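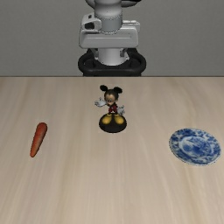
3. Simulation Task and Student Workflow

3.1 Course setting

The simulation unit was given in the second half of the introductory manipulation course at Kesmont, after the students had finished forward kinematics and before they were allowed to schedule time on the physical arm. Enrolled students worked in nine teams. Each team received the same scene file, the same arm model, and a controller template with the grasp planner left blank. The template was written by Akua Quansah and revised once during January, when a unit error in the gripper force limit was found by two of the teams independently.

Teams were asked to produce a policy that carries out a spoken-style instruction naming one object and one destination. The instruction set was held fixed for the duration of the unit. No team was permitted to change the friction values or the mass properties of the objects.

3.2 Scene

Figure 2 shows the tabletop scene before an episode begins. Three objects are present: a carrot, a Mickey Mouse figurine on an oval pedestal, and a blue-and-white plate. The arm stands on the far side of the table, behind the figurine. The instruction used for the main comparison was "put the carrot on the plate." The figurine is a distractor and is not named in any instruction of the main set.

Figure 2. Initial state of the carrot-to-plate task, rendered in simulation. Carrot at left, plate at right, distractor near the center.

Print this page

The distractor was placed between the two task objects in the lateral direction and farther back on the table. A straight transfer at low height therefore passes in front of it. In pilot runs we had used a plain block in this position. The figurine replaced it so that teams using image features would face an object with irregular outlines and several colors, and so that contact with a protruding part would register as a collision even when the pedestal did not move.

Object poses were perturbed at reset. The carrot was shifted in the plane and rotated about the vertical axis, and the plate was shifted only. Perturbations were drawn from a seed list shared by all teams, which makes the episode results comparable across submissions. Seeds that produced overlapping objects were removed from the list before release.

3.3 Episode protocol

An episode was scored as a success if the carrot was in contact with the plate, was not in contact with the table, and had stayed at rest for the last portion of the episode. Dropping the carrot onto the plate from a height was allowed. Any contact between the arm and the figurine ended the episode with a score of zero. This rule was disputed by several students in the first week, and Reijo Huttunen, who supervised the laboratory hours, kept it in place for the graded runs but logged the underlying outcome separately.

After removal of episodes with a simulator fault, 3386 graded episodes were available. Of these, 2387 were scored as successes. Faulty episodes were rerun once under the same seed and dropped if the fault recurred.

3.4 Submissions

Eight of the teams submitted a complete planner. The remaining team submitted a scripted trajectory that ignored the camera input; it was graded on the written report and is left out of the episode totals. Most planners followed the same outline: segment the named object, estimate its long axis, close the gripper across that axis, lift, and move to the plate center. The Ronberg and Saveson sections differed mainly in how the long axis was obtained. Ronberg teams fitted an ellipse to the mask, while Saveson teams used the depth image and took the principal direction of the points. The mask-based fit was sensitive to the taper of the carrot and tended to place the grasp toward the thick end.

Grasps near the narrow end failed more often during transfer than during lift. The usual pattern in the logs was a slow rotation of the carrot within the fingers, followed by release short of the plate rim. Two teams added a wrist correction for this, based on the Mihăilă method covered in lecture. Their code is included in the supplementary archive without changes.

E-mail this article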